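To: Mereana Sutcliffe
From: Tegan McAlister, Burkholm workshop
Progress report, September 2021 – Greter finger kit review

Mereana, we're past the halfway mark and I'm really pleased with how this is going. You asked for plain words and no sales talk, so I've kept the Ruddock people's own claims out of it and stuck to what we've tried ourselves.

## Where we are

The kit arrived from Ruddock in May. It has clip-on yellow fingertips for our two-arm bench, the mounts to go with them, a box of spare black edging and a small program that saves grip settings. Hamish Rewi had the first pair on before lunch. The second pair took longer, mostly down to one stripped screw, and Ruddock sent a new one without any fuss.

Your grant paid for 200 hours of bench time. We've used 65 of them, plus a few evenings from Hamish that he won't let me log.

## What we've tried

Cloth bags and cardboard sleeves came first. Both went well enough that we stopped early and moved on. Bottle caps were harder. The fingers close on a cap nicely when it lies flat, but a cap on its edge rolls away if the arm comes in too fast, so we slowed the last bit of the approach and that helped a lot.

Keys and rings are the part I was looking forward to! The Catton lost-property desk is our test customer, and small metal things are most of what they sort. Vaughan Ellery brought over a bag of old ones and we've been working through it since. Thin rings are a proper test of a fingertip: there's hardly anything to hold, they slide over each other, and they hook onto whatever is next to them.

So far:

- Single split rings are going best. The soft give in the pads seems to matter more than how hard we squeeze.
- Flat tags lying tight to the counter are still slow. Merle Katene is trying a shallower angle.
- Chains are a mixed bag. Short ones lift fine, long ones drag their neighbors along.
- With both arms in close, we have to watch the spacing. The grip program doesn't warn you when the two sets of fingers are about to meet, and I've asked Ruddock if it could.

Merle's practice set is now up to 1002 saved attempts, good and bad together. We're keeping the bad ones, as they've taught us more about approach speed than the good ones have.

Key and ring work on the two-arm bench:

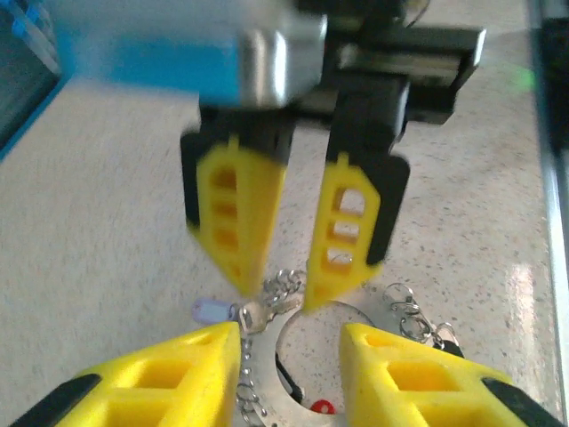
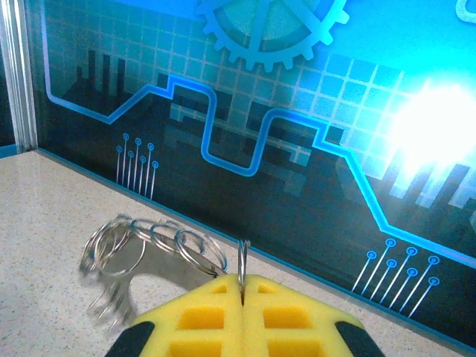 ## Wear and spares

The yellow parts are holding up better than I expected. The black edging is the weak spot – it starts to lift at the lower corner after long runs, and a dab of glue only buys a few days. We've gone through two strips. Ruddock say a thicker version is coming and will send us some to try.

## Next

1. Finish the ring work and run a block of 100 picks with no one touching the settings.
2. Move on to mixed trays with Catton's own sorting bins.
3. Have Vaughan's desk staff run the bench for a morning and tell us what confuses them.

Money is on track. I'd like to move a little from travel into spare edging, if you're happy with that. Could you let me know before we place the next order?

Tegan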